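In Praise of the Plastic Tumbler

I own proper glasses. They live on the top shelf and come down for birthdays. Every other day of the year I drink from plastic, and I'd like to make the case for it, because I think colored plastic tumblers are one of the best things you can put in a kitchen!

Start with the color. Clear glass is lovely, but put a mixed set of tumblers in front of anybody and watch them choose. People have a favorite within 5 minutes and they'll defend it for years (mine is teal, and I will trade you for it). Then there's the texture, all those little dimples that give your fingers something to hold. And they can take a fall. A cup that tips over on a salmon-pink tray is a cup you pick up again, end of story.

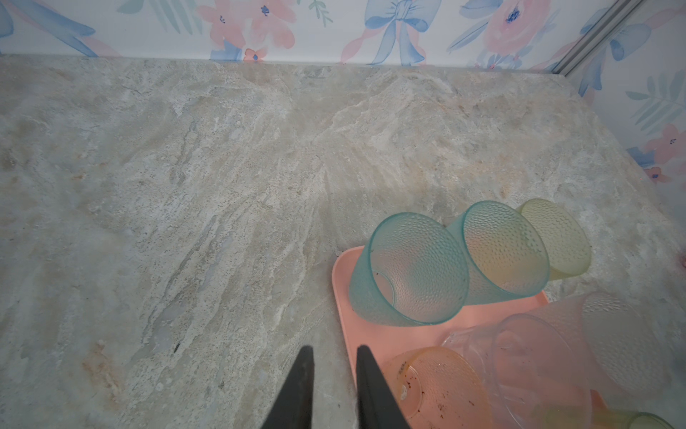

The tray matters more than you think

I came to trays late, after reading a little housekeeping booklet called Hodby that spends three whole pages on them. Three pages! I rolled my eyes and then I read it twice. A tray with a raised rim gives cups an address. Without one they drift along the counter toward the sink, the toaster, the windowsill, and by evening you're washing every cup in the house.

My rule is rows. Stand the cups upright, bases down, close enough to be neighbors, and leave the front of the tray open so there's somewhere to set one back down.

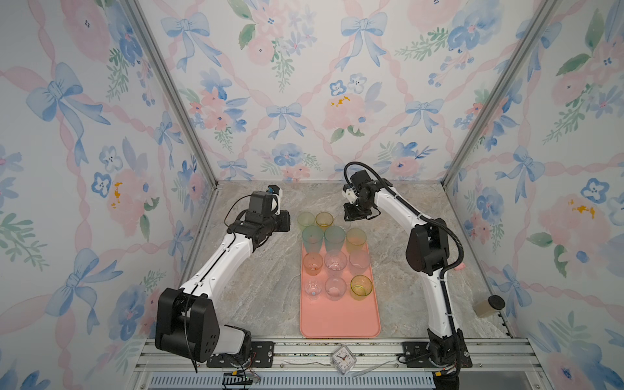
I know plenty of people who stack, and I used to be one of them. Stacking saves room, sure, but textured cups like to grip each other, and I have stood at the counter twisting two of them apart for far longer than a drink of water deserves. Rows take up more space and I'd still choose them every time. You see all your colors at once, the pale greens next to the yellows next to that soft peachy orange, and it cheers up a gray morning like nothing else in the room.

Of course, rows don't last. You tidy at breakfast and by lunch there are tumblers lying on their sides, a couple of them off the tray completely. I've made my peace with it. Putting them back takes me 90 seconds, and I quite like doing it.

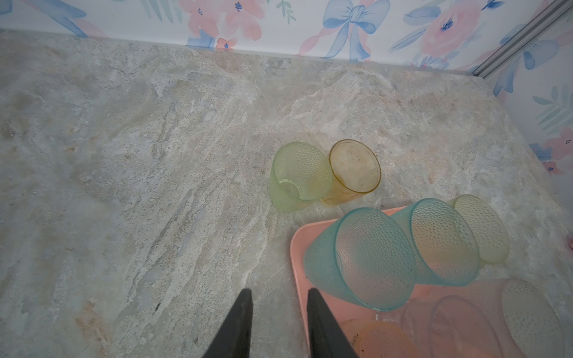
Let the wallpaper be loud

One last opinion, and it's the one I get the most grief for: colored cups belong with flowered walls. Pink blooms, blue bows, green leaves, bring it all on. The usual advice is to keep everything plain and let one thing stand out, but I find those kitchens a bit lonely. Pastel cups against a pastel print look like they were invited.

So get the cups down from the cupboard and give them a tray of their own. Mix the colors, and let the good glasses wait for the next birthday.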